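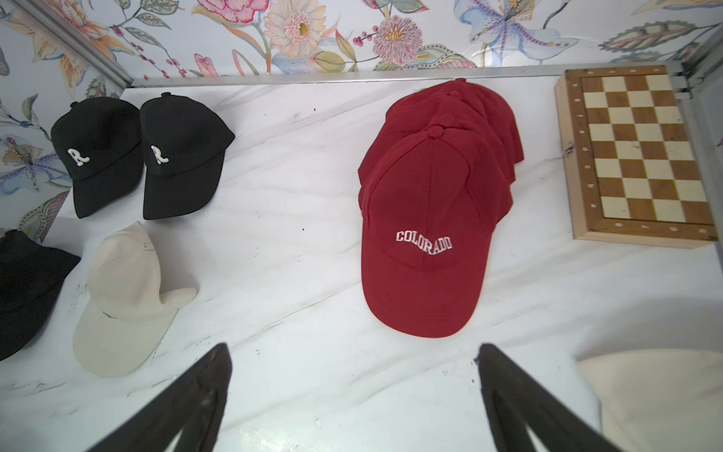 陸上競技場 安全点検表(所見付)
対象施設:ロドウッド陸上競技場(Rodwood)
管理者:リルトポート地区陸上競技連合 施設部
点検区分:記録会前定期点検
点検日:2023年8月1日

判定の表記は、「適」「条件付適」「不適」の三区分とする。「条件付適」とした項目は、所見欄に記載の措置が完了し、施設部が確認した時点で使用を認める。「不適」の項目は、再点検を終えるまで使用を禁止する。

1 走路

1-1 400メートル走路の舗装面 判定:適
所見:第二曲走路の外側に軽微な摩耗が認められるが、剥離及び浮きはない。次回点検時に同一箇所を再確認すること。

1-2 レーンライン及び標識 判定:条件付適
所見:100メートルのフィニッシュライン付近で白線が薄くなっている。記録会前日までに補修塗装を行う。塗装後は乾燥を確認するまで立入りを禁止する。

1-3 縁石 判定:条件付適
所見:バックストレート側に固定金具の緩みが2か所あり、当日中に増締めを実施した。固定状態を再確認するまで、1レーンの使用は不可とする。

1-4 排水溝の蓋 判定:適
所見:がたつき、段差ともになし。溝内の落葉は除去済み。

2 スタート及び計時設備

2-1 スターティングブロック(エスコベド製) 判定:条件付適
所見:保有52台のうち2台で足板の固定ピンに摩耗があるため、使用禁止札を付けて器具庫に隔離した。残りの台については使用を認める。部品交換の見積りは依頼中である。

2-2 写真判定装置(ステンデオ製)の架台及び配線 判定:適
所見:架台の水平及び固定に異常なし。観客通路を横断する配線には保護カバーを設置すること。カバーの端部は必ずテープで留める。
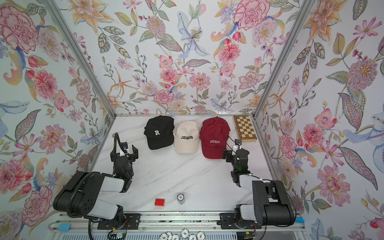
2-3 風向風速計 判定:適
所見:設置高及び走路からの距離は競技会要項のとおり。校正証明書の有効期限は施設部において管理する。

3 跳躍場

3-1 走幅跳の砂場 判定:適
所見:掘り起こし及び異物の除去を実施した。砂面は踏切板と同じ高さに均してある。競技中に使用するレーキは、歯を下に向けて砂場の外に置くこと。

3-2 走高跳用マット 判定:条件付適
所見:側面カバーのファスナーに破損あり。応急の縫合により使用は可能であるが、降雨時は内部に浸水するおそれがあるため、使用後は速やかに防水シートで覆うこと。

3-3 棒高跳用ボックス 判定:不適
所見:ボックス上縁と助走路との間に段差が認められる。周囲の舗装を補修し、再点検を終えるまで、練習を含め一切の使用を禁止する。記録会における同種目の取扱いは、競技部と別途協議する。

4 投てき場

4-1 囲い及びネット 判定:適
所見:ネットの破れ、支柱の腐食ともになし。可動パネルの開閉は円滑である。

4-2 サークル表面 判定:適
所見:清掃済み。降雨後は水分を拭き取ってから使用すること。

5 観客及び救護

5-1 避難経路 判定:条件付適
所見:南側出口の前にハードルの運搬台車が置かれていた。移動を指示したが、点検終了時点で完了報告を受けていない。

5-2 救護室 判定:適
所見:担架、AED、冷却用品を確認した。AEDの電極パッドは使用期限内である。暑熱時に備え、氷の補充担当をあらかじめ定めておくこと。

措置の完了報告は、項目番号を付記のうえ、書面により施設部に提出すること。口頭による報告は受理しない。本表の写しは器具庫及び競技役員控室に掲示する。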